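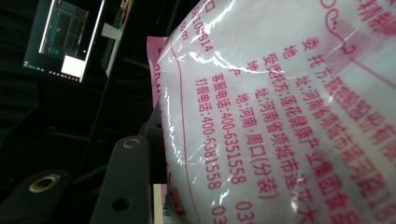

Gripper practice on a bag from Henan. The pink print includes a customer service hotline, which we have not yet had to call.

About the Dasivik Workshop

Dasivik is a shared workshop in Platham for people building robots they were told to buy. Virgil Costache started it in his garage one February with a hand-held gripper, a used monitor and a very patient spouse. We now have 32 members, a proper lease and a door that mostly closes.

Our main project is Cletia, a kitchen helper meant to put the groceries away. Hazel Baptiste draws the fingers and Lâm Lã writes the software. Pacita Lumanlan does the shopping, and has asked us to mention that slippery plastic packaging is her idea of a fair test. Cletia is on her 13th set of fingers. We keep the old ones in a drawer and speak well of them.

You don't need experience to join. Ronaldo Dumlao came in to fix a toaster three years ago and now runs the beginner bench. The toaster is still here. Bring safety glasses, closed shoes and something for the snack shelf. The benches are open until 8 p.m., or later if Virgil has lost his keys again.

Contact: front desk, Dasivik Workshop, Platham | © Dasivik Workshop | Back to top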